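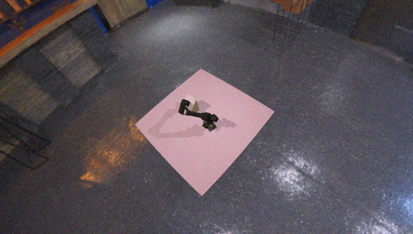

Figure 1. Pale pink against dark grey speckled concrete.

Warm Colours on Cold Floors: a term project on how people in Pirkstead live with bare concrete

I grew up in a house with carpet in every room, even the bathroom, so when my family moved to Pirkstead and I met my first concrete floor I was quite taken with it, and also quite cold. My project grew out of that winter. I wanted to learn why so many of the newer homes here leave the slab showing, and what people do to make it feel like home.

I dropped 1000 survey cards into letterboxes in the Mullance and Niskanen estates in January, and 287 came back, many with lovely long notes on the reverse. Dark grey was the favourite colour for the slab itself, mostly for hiding crumbs and paw prints. The rugs and mats people put on top were another matter – pinks, mustards and soft greens came up again and again, and several people said they'd picked a colour they would never dare put on a wall.

The main complaint was noise, which I hadn't expected to find ahead of cold feet. One household in Mullance had tried 2 different underlays beneath the same rug and still heard every dropped spoon.

If I did the project again I would ask renters and owners separately, as the card didn't have a box for it. The flooring shop Zarura kindly lent me sample tiles for my display, and they need to go back by 4th May.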